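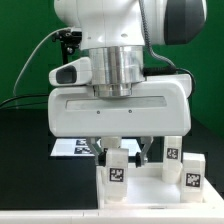 ## Best way to put square markers on small white blocks so they stay flat?

**posted by tagsandtrays** in Crafts & Workshop, Tuesday, May 23, 2023

Hi all! I've fallen hard for those black-and-white square markers, the ones with the thick black border and the blocky pattern inside. I'm putting them on the front of white rectangular blocks that stand upright in a tray, and I love how crisp they look against a green backdrop. I could fiddle with these all weekend.

My trouble is the sticking part. I print on plain paper, cut with scissors and use a glue stick. The first few came out great, then the corners started to lift, and two of them have a bubble right in the middle of the pattern. I also can't get them straight. I line up the top edge, press down, and the bottom has wandered off to one side.

I'd like to do a full set before our club open day in Nasamstead in September. Is there a better paper or glue? And should I leave white around the black border or trim right up to it? I've seen both and I can't tell if it matters.

---

**nernarmont_paperworks**

Oh, fun project! Leave the white. The pattern needs a pale edge around the black border to be read easily, and on a white block you get a bit of help from the block itself, but I'd still keep a margin one pattern square wide. It's also so much easier to cut, because a tiny wobble in a white edge doesn't show and a wobble in a black one really does.

For the sticking I gave up on glue sticks years ago. Get matte full-sheet label paper, the kind with one big sticker and no pre-cut shapes. Glossy looks lovely in your hand but you'll get a bright patch across the pattern the minute a lamp hits it. Then:

1. Print at 100 percent, with "fit to page" turned off. Measure the first one with a ruler before you print the rest.
2. Cut with a craft knife and a metal ruler on a mat. Scissors curl the edges, and I think that's where your lifting corners come from.
3. Wipe the block with a little rubbing alcohol and let it dry.
4. Peel back just the top strip of the backing and fold it under. Line up that edge, press it, then pull the rest of the backing out from below while you smooth downward with a plastic card.

Step 4 is the one that will change your life — the bottom can't wander if the top is already down. For lining up, draw two faint pencil ticks on the block and rub them out later.

---

**veltance2**

label paper yes. don't laminate them, way too shiny

---

**negash_bench**

Agree with the long answer above, and I'd add one thing about the tray. If your blocks sit down inside it, the lip may hide the lower part of the front. Put a block in first, mark where the lip comes to, and keep the whole marker above that line. I did over 730 labels for a stockroom before I learned this, and I got to peel a good many of them off again!

A hair dryer on low softens the sticky stuff nicely if you have to redo any. Go slowly from one corner.

---

**tagsandtrays**

Thank you!! Label paper is ordered and I've dug out my metal ruler. I hadn't thought about the tray lip at all, so I'm off to mark that now. Will post the finished set.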